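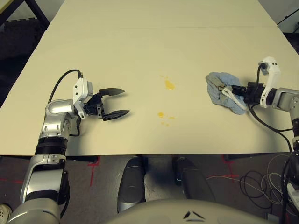 Shiuli Ranasinghe wrote in to say she always went straight at juice drips with a soaking cloth and ended up with one big sticky ring. Been there! Blot first, please. Lay a dry, bunched-up cloth on each spot, press, lift, then turn to a clean fold for the next one. After that a barely damp wipe, working from the outside in (oil wants a drop of dish soap too). And if your table has a seam, run a folded corner along it – you'd be amazed what hides in there!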